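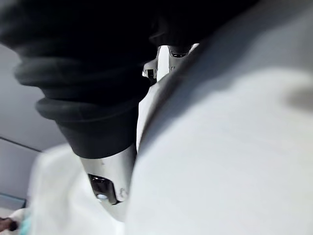
Poon

Sections 1 through 6 apply to every line at the Dorthorpe site where a robot arm now shares a work area with packing or sorting staff. They replace the notes handed out in December. Line leads at Dovcombe may use the same procedure, but the sign-off sheet there is different and is kept in the shift office.

## 1. Before the first shared shift

Each employee assigned to a shared line must complete the 90-minute floor session before working beside the arm. The session is paid time and is scheduled within the employee's normal shift. Employees who return after a long leave repeat it.

At the session, the line lead will:

- walk the group along the marked boundary of the work area
- show each person how to stop the arm from their own station
- have each person perform the stop and the restart request at least once
- explain which tasks have moved to the arm and which have stayed with staff

An employee who is not comfortable after the session may ask for a second one. The request goes to the line lead and is not recorded as a performance matter.

## 2. Know the parts you will work near

Operators are not expected to repair the arm. They are expected to recognize its main parts well enough to report a problem in plain words.

On an arm fitted with a ribbed black cover, the folds should be looked over at the start of the shift. Report any split, hole, or fold that stays pinched. Do not push the folds back into shape by hand.

The smooth sections of the arm are called links. Wipe them with a dry cloth only while the arm is stopped and locked out. Small specks and scuffs on a link do not need a report. A dent, a crack, or a seam that has opened does.

Some links carry a small black module set into the surface. Keep tape, labels, and marker off it. If the module has a light, write down what the light is doing when you report a fault: on, off, or blinking. Do not try to read more into it than that. Maintenance has the chart.

## 3. Starting the shift

1. Check the handover sheet in Plonura, the scheduling program on the line tablet. Read any open notes from the previous shift aloud to the team.
2. Confirm that everyone listed for the line has a floor session on file.
3. Clear the work area of carts, loose wrap, drink bottles, and personal items.
4. Look over the cover and the links as described in Section 2.
5. Test the stop at both ends of the line. Two people are needed, one at each end.
6. Call out "clear" and wait for every station to answer.
7. Start the arm at reduced speed and leave it there for the first 11 cartons.
8. If there are no faults, move to normal speed and sign the sheet.

Step 6 is skipped more often than any other on the early shift. Leads are asked to enforce it even when the line is running behind. A late start should be entered in Plonura under "startup," where it does not count against the team's hourly figure.

## 4. How tasks are divided

The arm takes the repeated lift from the infeed to the packing table. Staff keep inspection, mixed orders, fragile goods, and anything that arrives with a damaged label. This division was agreed with the line teams during the trial and may be changed only by the site manager, after the affected teams have been heard.

Job grades have not changed as a result of the move. The two positions that used to rotate through the lift are now listed as "line operator, shared." The work involves less carrying and more watching, and several teams reported during the trial that it was tiring in a different way. For that reason:

- No one stays at the watching station for more than two hours at a time.
- The person at the watching station is not given paperwork to finish there.
- Rotation times are posted before the shift begins, and swaps are allowed by mutual agreement.

Leads should not use time freed by the arm to add a second line to the same operator. If an order volume appears to require this, contact the site manager first.

## 5. When the arm stops

A stop is treated as normal. Staff should never feel that they must explain why they pressed the button, and a lead may not ask for a reason until the area has been made safe.

1. Stay out of the marked area, even if the arm seems to be at rest.
2. Tell the lead which station you are at and whether anyone is inside the boundary.
3. The lead locks out the arm and keeps the key.
4. Remove any dropped or jammed carton only after the lead says "locked."
5. Enter the stop in Plonura. Use your own words and include the position of the arm, the carton size, and the state of any light.
6. Restart at reduced speed, beginning again from Step 6 in Section 3.

Should the arm stop again for the same cause within the shift, leave it locked out and call maintenance. Return to hand packing with the lift table. The hourly figure is suspended for as long as the line is packed by hand.

## 6. Ending the shift and raising concerns

Park the arm using the tablet and wait for the "parked" message before anyone crosses the boundary. Lock it out, return the key to the hook board, and complete the handover sheet. Notes such as "all fine" are not sufficient. State at minimum the number of stops, any carton type that caused trouble, and anything on the arm that looked different from the day before.

Concerns about pace, workload, or the way tasks are shared may be raised at the monthly line meeting or given in writing to the lead. Written concerns receive a written reply. Almost every change made to this procedure since the trial began with a note from an operator, and notes from the late shift are especially welcome, as that shift has had fewer chances to attend the meeting in person.

Paper copies of the start and stop steps are available from the shift office. Remove the December copies from the clipboards when the new ones are put up.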